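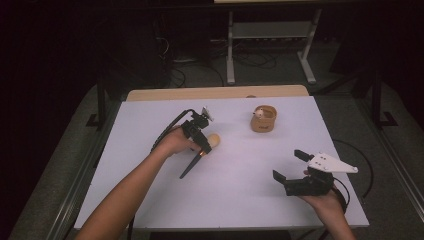 Bancada 2, demonstração com as garras de mão. Objeto oval de madeira na garra esquerda, copo ao fundo.

Março, manhã de portas abertas

Cheguei às 8h40 para ligar tudo com o Mircea. A bancada 1 arrancou sem problemas. Na 2, a garra direita só apareceu no programa à terceira tentativa. Trocámos a porta USB e ficou. Continuo a desconfiar do cabo -- ver antes da próxima visita.

Primeiro grupo às 10h00, a turma do Teodoro Solís. Ao todo passaram pela sala 37 pessoas, contando com os dois colegas da Trendulow que vieram sem se inscrever. A folha de presenças ficou na gaveta da secretária do Mircea.

Sequência usada na bancada 2:
- abrir e fechar as duas garras em vazio
- pegar no objeto oval com a esquerda
- passar para a direita por cima do tampo
- pousar e voltar ao início

A passagem de uma mão para a outra é o que mais interessa a quem vê. É também onde os visitantes falham: fecham a segunda garra antes de alinhar os dedos e o objeto roda. O Chibuzor passou a pedir que parassem um segundo com as duas garras à mesma altura, e melhorou bastante. Convém pôr isto na folha de instruções.

Perguntas que apareceram mais vezes:
- Quantas demonstrações são precisas para uma tarefa? Respondi que nesta temos 847 gravadas e que queremos chegar a cerca de 3.000 antes de treinar outra vez.
- Porquê gravar com as mãos e não com o braço? Fica mais rápido e cansa menos. O Arsalan mostrou depois a reprodução no braço, na sala ao lado.
- Dá para objetos moles? Ainda não experimentámos a sério.

A Refugio Camacho, da Stuvham, quis saber o peso de cada garra. Eu não tinha o valor à mão. Pesar as duas com cabo e sem cabo e mandar-lhe por mail.

Notas para a próxima:
- grupos mais pequenos à volta da bancada, quem fica atrás não vê nada
- prender os cabos no chão com fita antes de abrir a porta
- as gravações feitas pelos visitantes estão na pasta "visita", não misturar com as outras
- devolver o projetor à Fullasetti

Desligámos às 13h15. O Mircea ficou a copiar os ficheiros.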